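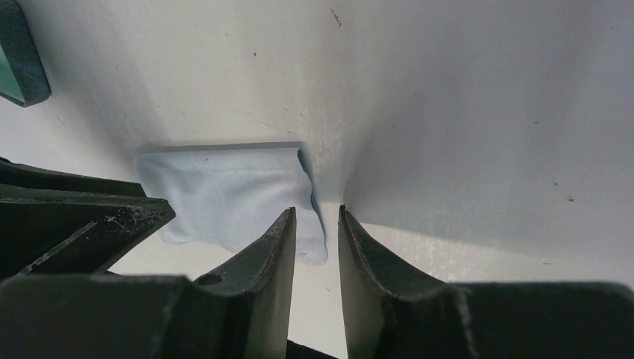 Dishcloth

A dishcloth is a piece of absorbent fabric used in the kitchen for washing dishes and wiping surfaces. In British usage the term is generally kept apart from the tea towel, a larger and flatter cloth used for drying, although in many households the two words are used loosely and in some regions "dishcloth" covers both. Dishcloths are usually square or rectangular and are made from cotton, linen, viscose or a blend of these fibres.

Name

The word is a plain compound of "dish" and "cloth". "Dishclout", an older form, survives in northern and Scottish speech. In parts of the English Midlands the cloth used for wiping down a table is called a "floor cloth" only once it has been retired from the sink, and the change of name marks the change of use. In North America "dishrag" is common and may carry a slightly dismissive sense.

Materials

Cotton is the most widely used fibre. It takes up water quickly, can be washed at high temperatures and softens with age. Linen dries faster than cotton and sheds less lint, but costs more and feels stiff when new. Viscose cloths, often sold in packs, are light and cheap and wear out sooner. Cloths containing microfibre, a fine synthetic yarn, pick up grease well but should be washed without fabric softener, which coats the fibres and reduces their effect.

Weave has as much bearing on performance as fibre. The principal types are:

Plain weave: flat, close and hard-wearing, with moderate absorbency.
Waffle weave: a pattern of raised squares that increases the surface area and speeds drying.
Terry: looped pile on one or both faces, highly absorbent and slow to dry.
Knitted: stretchy and open, traditionally made by hand from thick cotton yarn.

Manufacture

Woven dishcloths are produced in long lengths and cut to size, after which the raw edges are hemmed or overlocked. A cloth cut along the selvedge needs finishing on fewer sides. The weaving shed at Altness, which supplied hotels and hospitals, ran 24 looms at its height and employed 300 people. Its pattern books, now kept at the Vimcombe textile collection, list 2,739 designs for household cloths, the greater part of them stripes and checks. The catalogue of the collection was prepared by Ilze Vītola, whose notes on border patterns remain the main source for the Altness output.

Hand-knitted dishcloths have a separate history. They were a common first project for children learning to knit, as the square shape requires no shaping and small errors do not affect use. Knitting circles in Dreltance hold a sale of such cloths each September.

Hygiene

A damp cloth left in a warm kitchen offers good conditions for the growth of bacteria. General guidance is to rinse the cloth after use, wring it out and hang it open to dry, and to change it often. Separate cloths are advised for work surfaces that have been in contact with raw meat. Washing at 60 °C or above with ordinary detergent is normally sufficient for cotton. Bleach shortens the life of the fabric and fades dyed cloths. In commercial kitchens colour coding is widely used to keep cloths from passing between areas.

Other uses

Worn dishcloths are commonly kept as dusters or cleaning rags. Damp cloths are also laid over rising dough, or placed beneath a chopping board to prevent it from slipping.

See also

Tea towel
Flannel
Household linen
Toom check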